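Section 4. Placing and Leveling the Desk

Applies to the Gillon desk with white top and white legs. Revised May 10, 2025.

4.1 Position

1. Sweep the floor where the legs will stand. Grit under a foot will scratch wood flooring.
2. Set the desk down with two people lifting. Do not drag it.
3. Keep shelf units and appliances clear of the legs. If a refrigerator stands beside the desk, follow its maker's instructions for air space.
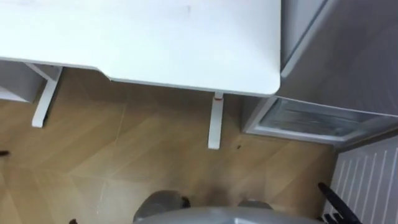 4. Check that each foot sits flat. On a herringbone floor, a foot may rest across a seam between planks.
5. Turn the leveling screw under any foot that rocks. Stop when the foot takes weight.

CAUTION: Do not turn a leveling screw out more than 2 full turns.

4.2 Desktop

1. Wipe the top with a damp cloth and dry it at once.
2. Place a level along the front edge, then from front to back. Repeat step 5 of 4.1 if needed.
3. Tighten the leg bolts by hand, then a quarter turn with the Tsikata key.

Note: Keep bottles capped when they are on or over the desk. Wipe up spills before they reach the edge.

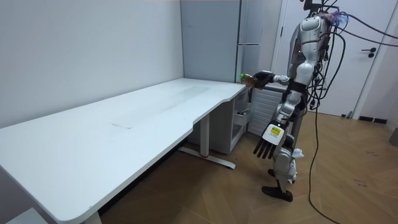
4. Route power cords away from the legs and walking areas.
5. Load heavy items over the legs first, then toward the middle.

CAUTION: Do not sit or stand on the desktop.

Check the leg bolts again after 4 weeks. For loose or missing hardware, see Section 2.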